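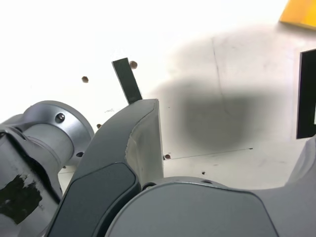 Fixtures and Surfaces Assistant (part-time) – Cillstead Workshop, Fevuvport

Cillstead invites applications for two part-time positions in its workshop. Assistants prepare and maintain white work surfaces, fit bolts and rivets, replace worn tape and keep the benches in good order between bookings.

Applicants should be comfortable with hand tools and able to work carefully from written instructions. Prior experience is welcome but not required – training is provided during the first week of September.

Hours: 12 per week
Reference: 581

Please send a short letter and a resume to the Workshop Office, Cillstead, 2000 Albers Road, Fevuvport. Applications must be received by 2019-08-24.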